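Subject: Re: [linens] Folding towels in thirds, is it worth it?
Date: May 9, 2021

On the Clatudcombe list, a member wrote:

> We switched the whole guest house over to the Asadi fold last
> December. Long sides in to the middle, then thirds, then smooth
> the top. The towels stay fluffier and we fit 96 on a shelf unit
> that used to be full at a lot less. I don't see why anybody
> still folds in half and in half again.

I'll be the grump. I have now read three posts praising this fold and not one says what kind of towel was used. A thin flat towel will fit on any shelf you like, however you fold it. Try it with the shaggy ones, the kind with the long curly loops, and the picture changes. They bulge up wherever you pinch them and the corners slide around while you're trying to line them up.

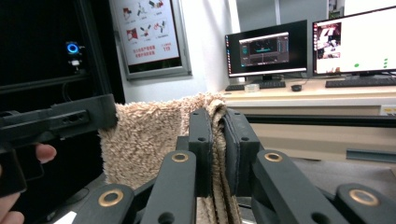
Does the fold matter for keeping a towel fluffy?

Very little, as far as I can tell. Washing and drying do most of that work, and a good shake before folding does more than the thirds ever will.

I'll give the shelf claim half a point. If every towel ends up the same width, the stack stands straighter and you waste less room. But that comes from folding them all alike, and you'd get it from halves too, provided everybody sticks to halves. Was the 96 counted with the old towels or the new ones? The post doesn't say, and Plillow bath towels are a lot thinner than the Gulau ones most of us started with.
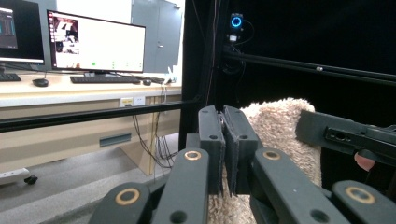 Cream shag, pinched and bulging up.

My other gripe is "smooth the top." With long loops you smooth one side and the layer under it shifts, so you open the thing up and start over. I did a batch of some 200 this way and gave up being careful well before the end. The towels at the bottom of the last stack were folded in whatever shape they fell into, and I haven't had a single complaint from a guest.

What did help was plain: a flat, clear surface at waist height with nothing on it that snags. I used to fold on the bed, and on a soft bed the edges never line up.
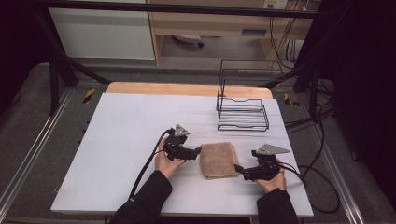

I also quit pressing down hard at the end. It makes a tidy rectangle for as long as you're looking at it, then the pile springs back and the top layer creeps open. A light pat is enough. If the stack leans, turn every other towel so the fat folded edges alternate.

So before anyone else refolds a whole closet, could somebody please try both folds on the same 13 towels, same shelf, and measure the height of the stack? Write down the brand too. I'd be glad to be wrong, but I'd like to see a tape measure first.

> Also it looks nicer, you have to admit.

It does look nicer. I'll admit that much for the bathroom shelf. For the closet with the door shut I'm staying with halves.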